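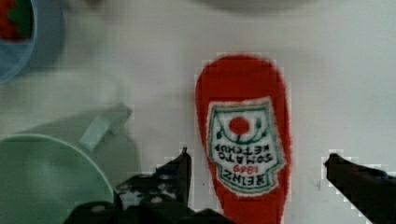
4.2 Changes in the work of the kitchen staff

The company Allar prepares meals for schools and offices, and its kitchen in Nondance makes 3000 meals on a normal working day. The arm was introduced there in February, first at the sorting table and later at the packing line. Before this, all staff members changed places during the shift, so that each person did some cooking, some sorting and some cleaning. After the introduction, seven of them were trained to work beside the arm, and the others stayed with the old rotation.

We were interested in how the trained group describes its own work. For this reason we held the interviews at the practice table, where the tasks are tried with kitchen items and play food before they are moved to the line. The layout of such a table is given in Figure 3. The workers themselves decide where the items are placed, and this decision was mentioned in the interviews more often than we expected.
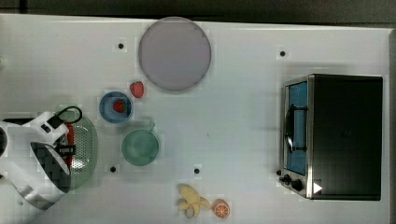

Figure 3. Practice table from above, with plate, bowl, mug, colander and toaster oven. The gripper is at the left.

Two kinds of answers can be separated. The first kind concerns the body. Workers report less pain in the wrists and shoulders, and they connect it with the smaller amount of lifting. The second kind concerns attention. A person who sorts by hand can think about other things, but a person who watches the arm must be ready to stop it. Several workers called this "waiting work" and found it more tiring at the end of a shift. The shift plan did not change, and the pause was still given after the same time as before.
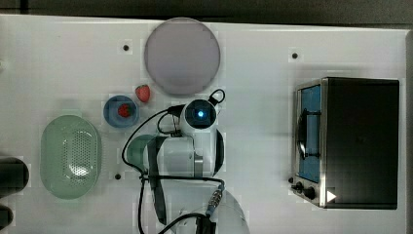
One worker answered that the pause should come earlier on the days with the arm, as her hands were fresh but her head was full, and she asked why the plan was still made for hands only. The same wish appears in the notes of the shift leaders. It was not discussed with the management during our study.

The log of the system, which is kept in the Prandow software, contains 3056 stops made by a person. We read 600 of the written remarks that belong to them. Many remarks are very short, such as "wrong side" or "too near". Longer remarks usually concern soft objects, where workers did not agree among themselves on what a good grip is. The training course from Taipe treats this point only in one page, and the workers made their own rules for it.

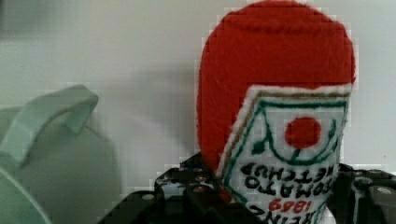 Another member of the group objected to the word "operator", which is used in the course, and said that she was still a cook and wanted this word in her contract. Her contract was not changed in the time of the study. The question of job titles is taken up again in Section 5, together with the question of pay.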